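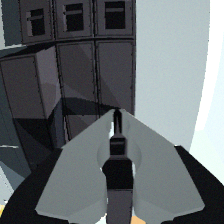
Dark gray cabinet, render

Forkdale Home Forum > Kitchens > Painting dark cabinets, am I going to regret it?

snezana_d
Hello everybody. My husband and I bought a house from 1930 and the kitchen has to be painted before July. I want dark gray for all the lower cabinets. The room has one window and it looks to the north. My sister tells me it will be like cooking in a cave. The walls will stay white, and the counter is a light stone which we keep. Has anyone lived with dark cabinets for some years? I would like to hear about the daily life with them more than about the fashion.
Snežana Dumitrescu

oldputty
Had charcoal lowers for six years. Flour, dog hair, water drips, you see all of it. My white ones before that showed coffee and tomato sauce, so pick your dirt.

I-hsuan Hsieh
Hello Snežana. I painted mine two years ago, also dark gray, also north window. Perhaps my experience can be useful.

The color was not my problem. The sheen was. I took a matte paint from Manolakis because it looked so beautiful on the sample card, and after some months every place where hands touch became shiny. Around the handles it was worst. I sanded all the doors and did it again in satin, and the satin I can wipe with a soft cloth and a little dish soap. I spent 584 dollars in total, and almost half of it was for doing the work two times.

About the light: I put a strip of warm lamps under the upper cabinets. Without it the counter is quite dark after four in the afternoon in winter.

hingeguy
Disagree on satin. Satin on old doors shows every dent and brush mark. If the house is that old the doors are not flat. Go matte but buy a proper hard enamel, then let it cure. People hang the doors back after two days and then complain about the paint.

I-hsuan Hsieh
You are right about the curing, I waited only five days the first time. The can said 14. But I still would not choose matte near a stove — grease goes into it and stays.

snezana_d
Thank you, this is very helpful. The doors are old but they were filled and sanded by the previous owner, so I think they are flat enough. What about primer? At Skultham Paints the man wanted to sell me a gray one.

oldputty
Buy the gray primer. Dark over white primer means every chip shines like a star.

Marlow_K
Or spend the money on a professional. I was quoted 3000 for spraying all doors and drawer fronts at the Dedstead workshop and I said yes. Zero brush marks.

hingeguy
3000 for paint? You can get new doors for that.

Marlow_K
Not solid wood ones, not here.

snezana_d
Professional is too much for us this year. I will do one door first with the gray primer and satin, and leave it in the kitchen for a few weeks so my sister can also look at it. One more question, do you paint the inside of the cabinets as well?

I-hsuan Hsieh
I left mine light inside. It is easier to find the small lids.

oldputty
Same. Only paint the front edges of the box, and tape a straight line.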